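Goodall Robotics Club Newsletter
Project notes: the Turna arm and the toy pickup task
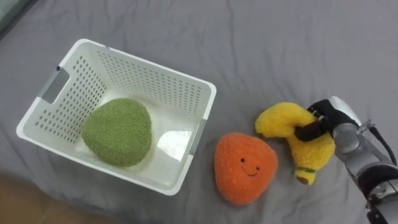
The spring project moved from rigid blocks to plush toys in April, and the change broke more of the pipeline than expected. The task is simple to state. The arm has to pick up each soft toy from a bedsheet and release it inside a plastic laundry basket. The run ends when the sheet is clear or when the time limit expires.

Demonstrations are recorded by teleoperation. The set now holds 1,605 episodes, of which 777 passed review and went into training. Most rejections were for late grip closure or for the operator pausing over the basket. Pauses are a problem because the policy learns them faithfully and then hovers.

Grip force was the first setting to change. The value used for blocks compressed the stuffing until the fabric slid out of the fingers. We lowered the limit and slowed the last part of the closing motion. Long shapes such as the banana are now grasped near the bend; end grasps let the toy swing and catch on the basket rim. Round toys are approached from directly overhead.

The sheet caused trouble too. Fingers set too low pick up fabric along with the toy and drag everything toward the base. The current fix is a height floor in the Stiko controller, plus a check on motor current during the lift. If the current is too high, the arm opens, backs off and tries again. It gets 4 attempts before the run is stopped.

Open items:
Replace the finger pads and repeat the force calibration.
Add episodes with the basket rotated and with toys touching its outer wall.
Relabel the 22 episodes logged under the wrong toy name.
Move the Zesisetti logger to the new clock so joint data and video line up.

Members who want operator time should sign up on the lab sheet and read the stop procedure first. The next recording session is Sun 25 June. New operators start on the round toys and move to the banana once their closing times are consistent. Bring a laptop with the current branch already built, as the lab network is slow on weekends.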